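Filed under: Local / Town Life

Board Game Café Bans Its Own Most Popular Game

Friday, February 1, 2019

The Prins, a board game café on Ulum Street, has pulled its best-loved title from the shelves after a match that began before lunch was still going when the staff wanted to go home.

The game is Hemasus, a grain-trading contest with a 90-page rulebook and an appendix on river tolls. Owner Ataberk Saraç said regulars had borrowed it 593 times since the café opened, more than any other title. They had also bought very little coffee while playing it.

"I did the math," Saraç said. "One table, eleven hours, two teas. One of the teas was mine."

Under the new policy, any game expected to run longer than three hours must be booked in advance and comes with a mandatory sandwich. Hemasus is out altogether until March, when the café will review the matter and possibly the sandwich.

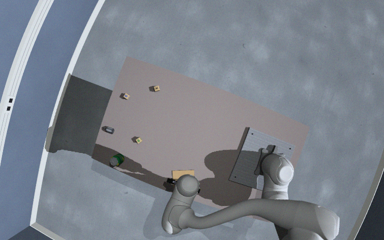 Small cubes on a pinkish-beige tabletop, one marked with an X.

Players have taken the news about as calmly as they take a river toll. A petition taped to the café door had 40 signatures by Thursday evening, several of them in what looked like the same handwriting. It calls the ban "an attack on grain."

Rival café Grornano, two blocks over, has already announced a Hemasus night, with unlimited playing time and a cover charge. Saraç wished them luck and offered to lend them his spare chairs, which he described as the uncomfortable ones.

The unfinished match was declared a draw. Both players dispute this and have asked for the tolls to be recalculated.

3 comments

millpond_dan
I signed once. My brother has the same handwriting.

Kestrel77
What kind of sandwich?

tollkeeper
Page 61 clearly says a draw is only allowed in winter. It is winter, so fine, but they should have cited it.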